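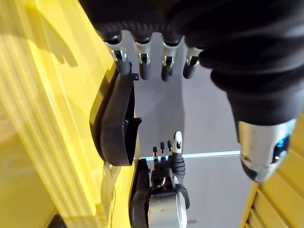 Four fingers or two?

Been asked this more than anything else since May, so I'm putting my answer down before the next lot of emails. Short version - the hand with fingers is oversold, and I'd still pick it for soft stuff. Both true. Bear with me.

Most of the arm people want to sell you a plain two-jaw gripper. Fair enough. Cheap, tough, easy to clean, easy to code. Devent do a decent one. For rigid boxes I would not look at anything else and I've said so to anyone who rings up.

But boxes aren't the whole job. Take a black padded thing shaped like a boot, soft sides, raised rim, narrow at one end and wide at the other. Where do you grab it? Flat jaws have one idea and that's to squeeze. Fingers can pinch an edge on one side and curl round the rim on the other. Two hands, two different holds, same object. That's the bit the spec sheets never have a column for.

Jeptoo Laizer disagrees with me and she's put in far more bench hours than I have. Her line is that every extra joint is another thing to go wrong at 4 in the afternoon with a tote half full. She's right about the joints. I think she's wrong about what follows. We put up with fiddly parts in printers, in vans, in coffee machines, beacuse the simple version doesn't do the job. 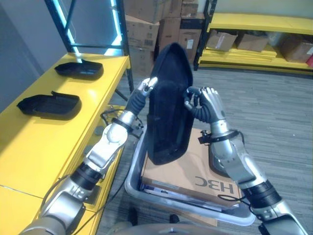 What I'd test before buying

Use your own objects. Not the foam cube the rep brings. Trays with shallow walls, soft padded pieces, card lying flat in a bin. The ugly ones. If the demo table only has things with flat parallel sides, ask why.

Run it 200 times, not ten. Ten tells you nothing. Mariann Bozsik at Sonham did 700 on one hand and only trusted the last lot, said the early numbers flattered it. I beleive her.

Look at the wrist. Everyone stares at the fingertips, and then it's the cables and straps that give you grief. Loose cable near a table edge - I'd want that sorted before I cared about grip force at all.

Same on cameras. A view from the head is lovely for planning the reach, then the hand gets in the way just when you need to see contact. A wrist view gives you the fingertips and not much idea of the room. Pay for both. If the budget only runs to one I'd go wrist, and argue with me if you like, Jeptoo will.

And controllers, quickly. Don't buy a hand tied to one controller. We did that with the Lotside unit and I'm still cross about it.

So yes, fingers, for soft and odd shapes. Jaws for the rest. Anyone telling you one end does everything has stock to shift.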